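Handutcombe Household Services

From Nandent, the local reference

Handutcombe Household Services is a cleaning and home help company based in Flestolham. It is known in the region mostly for the change of its work after it started to prepare tasks for household robots. The company employs 63 people.

History

The company was founded by Svyatoslav Semeniuk as a small cleaning business for rented apartments. Later it took over the clients of Lachance, an older firm in the same town, together with most of its staff. For many years the work was organized in the usual way: the workers received a list of addresses in the morning and went there in pairs.

The first automatic machines were floor scrubbers, bought for office buildings. They took away the evening shift in two of these buildings. The workers from this shift were moved to private homes, where the hours were shorter, and several of them left the company in the same year.

Demonstration work

In the present form of automation, a part of the staff does not clean for clients. They perform household tasks with hand-held grippers, and the recorded movements are used for teaching robots. The work is done in furnished rooms, with ordinary tables, rugs, pillows and small objects. One task can be repeated many times with small changes, for example with the object placed nearer to the edge of the table. The target for one room is 300 accepted recordings in a month. In July the company reached 1187 in all its rooms together, the highest result until now.

A worker must learn to move more slowly than at home and to do with two gripper fingers what the hand does without thinking. New workers usually say that lifting a lid or holding a round object by its rim is harder than they expected.

Effects on the staff 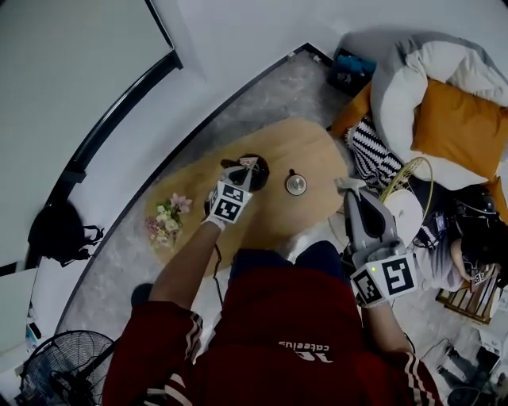
The pay for demonstration work is by the hour and slightly higher than for cleaning. It has no travel between addresses, and this was the main reason why many older workers asked for it. On the other side, complaints about the back and the neck did not disappear. Yurii Lytvynenko, who plans the shifts, introduced a change of task every hour after the workers asked for it, and a longer break at noon.

Opinions about the work are divided. Some of the staff see it as a new trade, in which their knowledge of homes has a value. Others think that they are teaching the machine which will later take their place. The company has promised that no cleaning position will be closed without an offer of retraining, but this promise is not part of the written contract.

See also

Flestolham, economy
Lachance (cleaning firm)
Household robots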